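Notebook, round table
4 February 2021

Carried on with the table list from October. Today was the clear plastic and glass, which I had been putting off. The plan was to get through all the see-through pieces before lunch and leave the colored ones for the afternoon.

Black mat on the white top, same as before. I want to keep the mat. Clear things on the bare white are very hard to judge by eye, and on the black you at least get the highlights. The mat is a bit too big for the table and I still haven't trimmed it. Joni Savolainen offered his good knife. Leave it until the list is finished, otherwise the early entries won't match the later ones.

Order for the morning:
clear plastic piece, the round one
drinking glass
pen cup, with the pens left in

The round piece goes first as it is the light one, and I wanted to know how it sits near the edge of the mat before putting anything heavier there. Entered in the book as Onska 13. The old label said Skusten, which was the box it came in and has nothing to do with it. Corrected in both places.
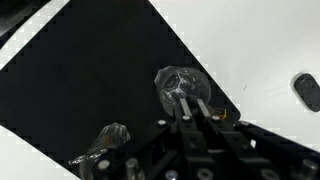 Boonsong Rojanasak: I would not log this one under the same heading as the glass. Thin plastic throws highlights from every fold and the glass doesn't, so the notes end up saying two different things under one word. Can we have "clear, thin" and "clear, rigid"? Also please write down which lights were on. Last time I had to guess.

Fair on both. Two headings from now on, and I have gone back and split the October entries the same way. Lights today: both ceiling rows on, window blind down, desk lamp off. The pen cup goes under rigid for now.

Sulastri Sopacua asked if the pens should come out. I say leave them. A cup with things in it is what people have on a table, and an empty one can be a separate line later.

Colored pieces after lunch. Blocks kept together in their group, green one at the back, the pink bar in the middle. I moved the bar twice before writing down where it was, so the first position is lost. Write first, then move.

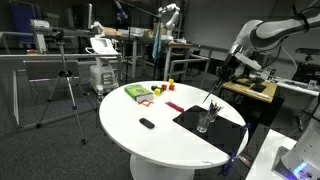
The bar stays on the slant. Laid straight it lines up with the mat and then everything starts to look arranged, and Reijo Toivonen will want the rest squared up too. Tape marks would settle it, but the tape from Lehtinen leaves glue on the white top and it took me a good while to clean off last time. Pencil dots will do.

To do:
order low-tack tape, the Vadau kind if they have it
trim mat (after the list)
ask Oskari Niskanen for a second glass, same shape
sheet 2 needs the new headings copied in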